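Compiler warnings after the Metotmont upgrade

natalina_b
Hi all! We moved our old billing code (Lombardi, some of you remember it, bless you) to the new compiler in August, and the build log now has 1387 warnings. Nearly all are signed/unsigned comparisons. Would you switch that one off, or fix them all?

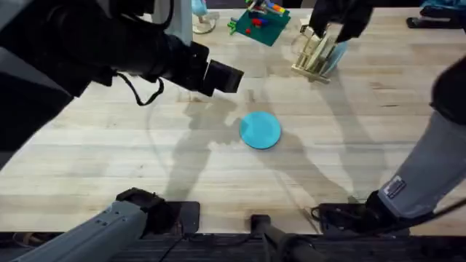 I'm leaning toward off, but my stomach says no.

aurel.balan
Listen to your stomach, dear! I fixed 974 of those at Wolance, a folder at a time with coffee, and 17 were real bugs.
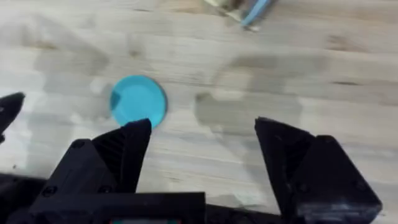

One was a loop that ran backward past zero.

cosimo_t
I love you, Aurel, but I disagree. Casting everything just hides the bugs better. Turn it off for old files and keep it on for new ones.

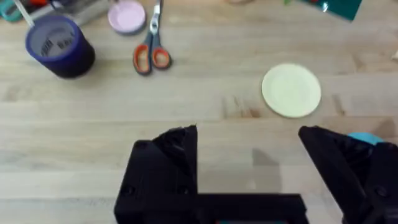
natalina_b
Okay, old files off, except the invoice folder, which has 135. Starting there tonight!

Related threads
Prillen linker runs out of memory
Asserts in release builds

Contact | Back to top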